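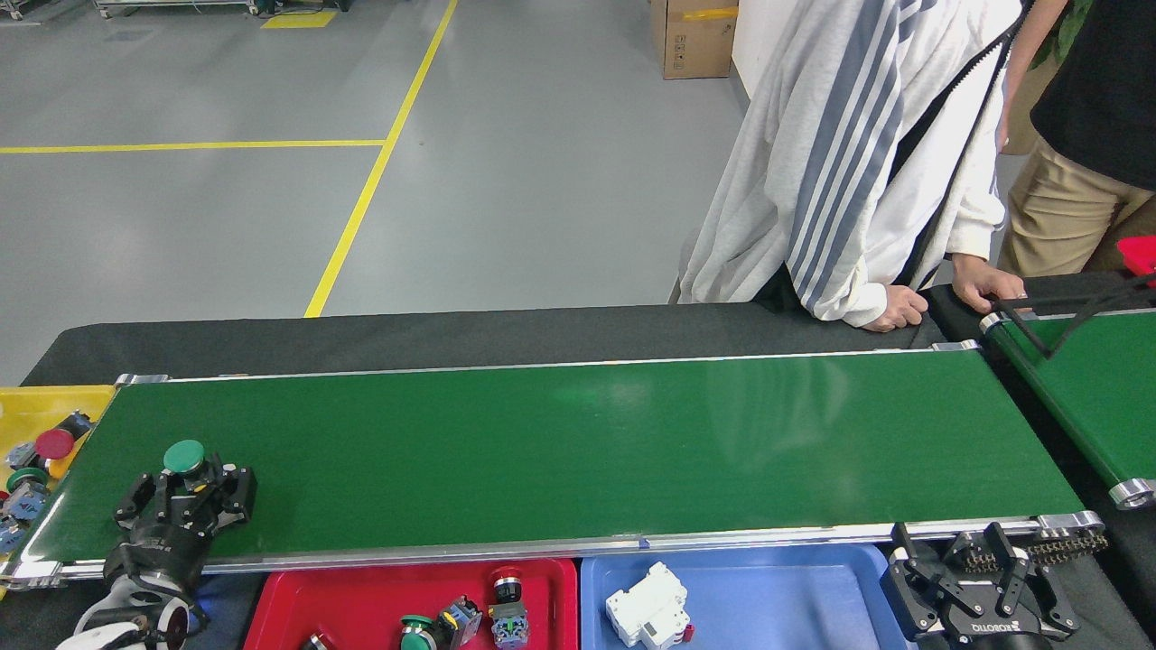

Thursday, after the Tindotine game

Sakdale Notebook > Diary > Football

Older Newer Archive Contact

Slept badly and got up before six. My voice is still mostly gone. Lost to Tindotine 17-14, and I have already had the last drive described to me by two people who weren't there.

I drove down to MacPherson Field with Hortensia Benavides, who had her father's seat cushion and a thermos of soup. We parked in the gravel lot behind the ag building and walked the long way because the short way was full of band buses. Row 7 again. I have had the same two seats since the west stands were redone, and the rail is still at the wrong height for anyone who wants to see the near sideline.

Sakdale ran the ball well in the first half. The left side of the line is better than it was in September, and we were gaining four or five yards on first down without much trouble. I wrote down 219 rushing yards at the end of the night. The paper may have it different. I stopped writing for part of the third quarter when my pen quit and had to fill in from memory.

The play everyone will talk about is the 81-yard return. I saw their man catch it and start left, then somebody stood up in front of me, and when I could see again he was past midfield with one player near him. Hortensia said "he's gone" in a normal voice and sat down. It put them ahead by three and that was the final score.

We had the ball twice after that. The first time we punted. The second time we got to their 30 and threw it on third and 2, which I did not like then and don't like this morning. The kick on fourth down was short.
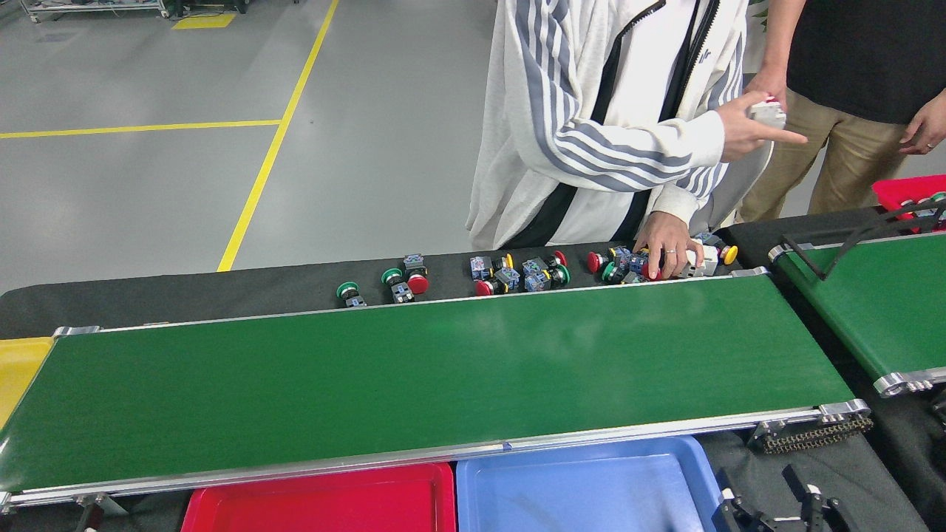

Walking out, I got stuck on the ramp next to a Tindotine family, three kids in purple, all of them polite. The father said good game. I said it was, and then couldn't think of anything else, so we stood there until the line moved. I have gone to this game for most of my life and I still can't talk to those people for more than one sentence. My brother-in-law married into a whole house of them and seems fine.

Stopped at the Brondar Diner on the way home. It was full of our people and very quiet. Had pie and coffee, which was a mistake at that hour. Hortensia thinks the coach should give up calling the plays himself. I think he should keep calling them and run on third and short. We went over it until the waitress brought the check, and then some more in the car.

The pastor already left a message asking if I would still do the reading on Sunday. Half the choir is from Tindotine. I called back and said yes.

To do before Saturday: renew the seats (form is in the kitchen drawer), return Hortensia's thermos lid, wash the gray sweatshirt. Open date next week, then on the road. I haven't decided if I'll make that drive. It depends on the knee and on who else is going.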